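**Drurby linen room moves to folded storage for brushed bedding**

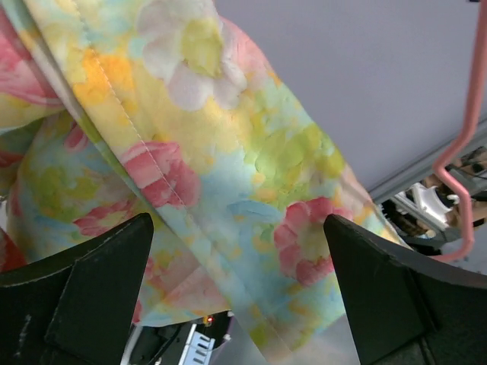
*Floral print fabric with a stitched seam along one folded edge.*

The Drurby linen room has changed how it stores brushed bedding. Sheets and covers that used to be rolled are now folded in layers and shelved flat, with the seam side facing out. The change took effect in May and applies to all 507 pieces in the loan stock.

Kwame Aryee, who runs the room, said rolled pieces took up too much shelf depth and came out creased at the hems. "The seam gives staff a straight line to fold against," he said. "Printed fabric is harder to square up by eye."

Each shelf in the new Jovden racking is 900 mm wide. Pieces are washed at 60 degrees before they go back into stock – flannel and fleece are washed separately, at a lower setting. Hem and seam checks are done at the folding table, and any piece with open stitching goes to the Amundsen repair counter.

Plain cotton sheets stay on the old shelves for now. Borrowers can return bedding unfolded at the side desk until 4 p.m.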